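# Let the tag teams breathe

I've been going to the Prilmont wrestling shows since they ran out of a leisure centre with a leaking roof, and I've got one complaint that won't go away.

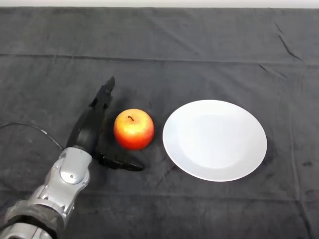 It's the tag matches. They used to be my favourite bit of the night (proper old-school stuff, one poor soul getting battered in the wrong corner while his partner stamped on the apron) and now they're over in 6 minutes so we can get to another long talking segment. Why? Last March the Hekstead show had 16 wrestlers on the card and the tag champions got less time than a bloke reading out a contract!

Danang Goh and Fikri Chin are the best team in the company and I'll argue that with anyone. Goh sells a bad knee like he's been shot, and when Chin finally gets the tag the whole place goes up. But you need the wait for that. If the hot tag comes after two headlocks, it's just a man climbing through some ropes.

My mate Gilang reckons crowds haven't got the patience any more, and I think that's rubbish. There were 2,000 of us at the Molefe Hall show when they got a full half hour, and I didn't see many people nipping off to the bar.

So give them the main event at the next one. Put the contract signing on the website, cut the guest referee, and let the heels cheat for a good long while. I'd pay for a front row seat, and I never pay for front row.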